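4.2 Screw engagement on the connector housing

The second task of the Nullero set asks the robot to bring a long bit into the head of a small screw. We chose this task because the contact area is small and a position error of 2 mm is already enough to miss the head. The policy is the same as in Section 4.1, and only the demonstrations are different. In total 20 demonstrations were recorded by one operator, and the part was placed by hand at a new angle before each of them.

The policy receives the image of the wrist camera and the joint positions, but no force signal. It was trained for 3000 steps. As a baseline we use the Belmonte controller, which follows a fixed path after one detection of the screw. Figure 5 shows the wrist view with the shaft at the far screw of the green housing.
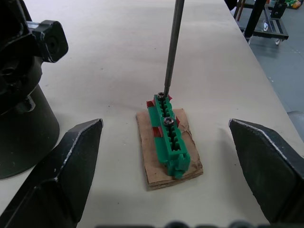
Vol. 5, No. 2

Figure 5. Wrist view in the screw task. The tip of the shaft rests in the head of the far screw; the second screw is near the middle of the housing.

The baseline often stopped beside the head when the housing was turned strongly – the learned policy corrected its approach in most of these cases. Its remaining failures came mainly from a slow drift during the last part of the descent. We discuss this drift in Section 5.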